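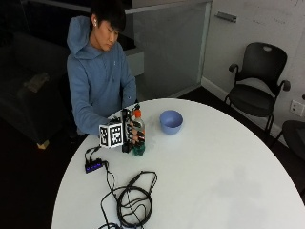 Der Protari-Werkstatttag (auch: Offener Nachmittag Protari) ist eine jährliche Vorführung zur Robotik und Handerfassung in Erkholm. Veranstalter ist die Firma Nirimero, Termin stets im Juli. Gezeigt wird, wie Greifbewegungen von Menschen aufgezeichnet und für das Anlernen von Roboterhänden genutzt werden. Eintritt frei, Anmeldung nötig.

Ablauf

Beginn um 14 Uhr, Gruppen zu je 12 Personen, pro Durchgang 90 Minuten. Zuerst kurze Einführung, dann Vorführung am Tisch, danach Fragen. Gearbeitet wird mit Alltagsdingen: Flasche, Schale, kleine Gegenstände. Eine Person trägt den Sensorhandschuh, greift, hebt, stellt ab. Immer wieder dasselbe, mit kleinen Abweichungen. Wer eine laufende Roboterhand sehen will, muss bis zum zweiten Teil warten – der fällt je nach Jahr kürzer aus.

Geleitet wurde der Nachmittag zuletzt von Ye-rin Sun. Zuweira Korletey übernahm die Einführung, auf Deutsch und Englisch.

Technik

Der Handschuh erfasst die Stellung der einzelnen Finger. Lage der Hand im Raum kommt über Marker mit schwarz-weißem Quadratmuster, die eine fest montierte Kamera ausliest. Beides wird zeitlich abgeglichen und von der Software Jin zusammengeführt. Vor jedem Durchgang Kalibrierung: Finger strecken, Faust, Daumen an jede Fingerkuppe. Dauert länger als man denkt.

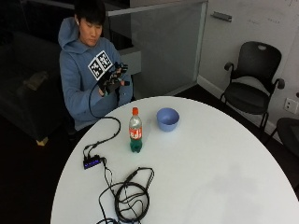

Ein schlecht sitzender Handschuh verfälscht die Daten, vor allem am Daumen. Deshalb wird oft nachjustiert, auch mitten in der Vorführung. Kabelgebundene Übertragung gilt bei Nirimero als zuverläßiger, eine Funkversion war angekündigt, Stand offen. Aufnahmen mit verdeckten Markern werden aussortiert.

Beim letzten Werkstatttag kamen laut Veranstalter 689 Griffe zusammen, davon 91 Prozent brauchbar. Eine Prüfung von außen gab es nicht.

Rezeption

Das Echo war gemischt. Gelobt wurde die Nähe zur Arbeit, keine Bühne, keine Leinwandshow. Bemängelt wurden die Wartezeiten zwischen den Gruppen und die knappe Erklärung der Software. Auch die Frage, was mit den Daten später passiert, kam mehrfach auf.
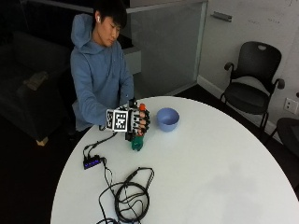
Man-sik Shim meinte, er habe an dem Nachmittag mehr über die eigene Hand gelernt als über Roboter, und wünschte sich, dass Besucher den Handschuh selbst anprobieren dürfen. Geum-ok Jeon widersprach: dann käme man mit dem Kalibrieren gar nicht mehr hinterher. Ein Anprobetisch ist seither im Gespräch – beschlossen ist nichts.

Siehe auch: Bewegungserfassung, Datenhandschuh, Lernen durch Vormachen, Greifplannung

12 Kommentare · 91 mal geteilt

Diese Website verwendet Cookies. Mit der weiteren Nutzung stimmen Sie dem zu. Einstellungen | Akzeptieren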